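Jamora Hand Towel, Blush

Sold singly or in packs of 3
Stocked by Arkmont Household, Jestcombe
Page last revised 9/26/22

We stock this towel and we think it is a decent one. We do not think it will change your bathroom, and we have left out most of what the maker's leaflet says about it.

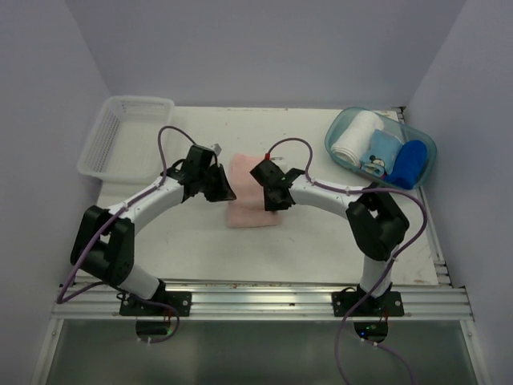
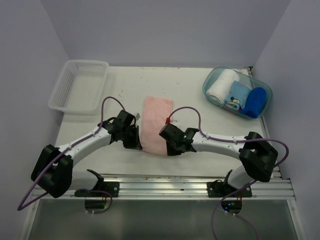
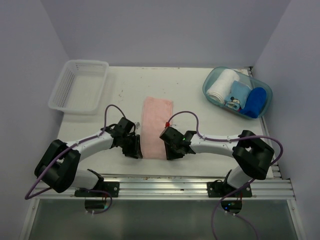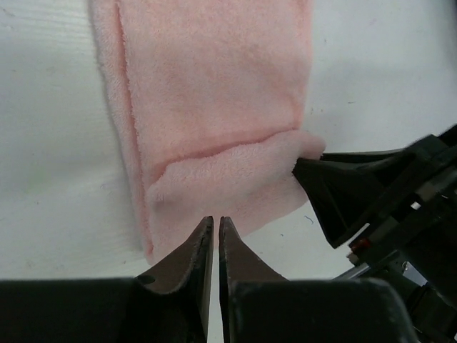

Pink towel, seen at different stages of folding and laid flat.

What it is

A rectangular hand towel with a soft, fuzzy pile. The maker calls the pile "cloud weave". We asked what that meant and were sent a picture of a cloud. As far as we can tell it is an ordinary brushed polyester pile, much like the one you would find on a cheap dressing gown, made a bit thicker.

It measures 64 cm long by 31 cm wide. Ours vary slightly from one to the next, and the leaflet does not mention this. If you need a set to line up exactly on a rail, you may be annoyed.

What the maker claims, and what we make of it

"Dries three times faster than cotton." Three times faster than which cotton? A thin tea towel and a heavy bath sheet are both cotton. The towel itself does dry quickly on a rail, and we will go that far. Drying your hands is another matter. Brushed polyester tends to push water about for the first few uses, so wash it before you judge it.

"Stays soft for life." Whose life is not stated. We put one through 12 washes at 40 degrees. It was still soft at the end, though the nap had flattened in the middle and one corner had begun to curl. A cotton towel would have gone stiffer in our hard water. It would also have soaked up more.

"Hypoallergenic." There is no test result behind this that we have been shown, so we don't repeat it on the label.

"Naturally odour resistant." Polyester is not natural and it holds on to smells rather well. Hang it up between uses. Left in a heap it will go sour like any other towel, possibly sooner.

"Folds beautifully." It folds. The pile grips itself, which helps it stay put in a cupboard, but a thick folded edge takes up more shelf than you would expect. Fold it in half and then in half again if the shelf is shallow.

Colour

The maker's name for it is Blush. It is pale pink. Under a warm bulb it leans towards salmon, and by a north window it looks cooler. Do not order it to match tiles unless you have seen one in your own bathroom first. We will post a small cutting free of charge if you ask.

We have seen no dye come out in the wash, but the leaflet says to wash it apart from whites the first time and we would do the same.

Compared with the Nørgaard

We also sell the Nørgaard cotton hand towel, and customers ask which is better. For drying hands, the Nørgaard. For wrapping round a baby's feet, keeping in a gym bag or drying a small dog, the Jamora is lighter and quicker to dry out. The Nørgaard costs more and we can't say it lasts longer, as we have not had it in stock long enough to find out.

If you only want one towel and have no strong views on pink, buy the cotton.

Care

Wash at 40 degrees. No fabric softener, it coats the pile and makes the water problem worse. No bleach. Tumble dry on low or not at all. Do not iron. One of ours met an iron and now has a shiny patch the shape of the tip.

Some fluff comes off in the first two washes. Clean the filter afterwards. Polyester fluff does not rot down, so put it in the bin and keep it off the compost. If that bothers you, and it bothers us a little, see the cotton range.

Details

Material: polyester (maker's statement)
Size: 64 x 31 cm before washing
Colour: Blush only. Grey was promised for September and has not arrived.
Hanging loop: none. We have asked for one.
Packaging: card band, no plastic

Returns

Unwashed towels can come back within 31 days with the band still on. Washed towels can come back if the hem fails or the pile comes away in patches. We won't take one back because it feels less absorbent than you hoped, having told you so on this page.

Orders placed before noon are packed the same day. Collection from the Jestcombe counter is free, and there is usually one unwrapped by the till if you want to feel it first.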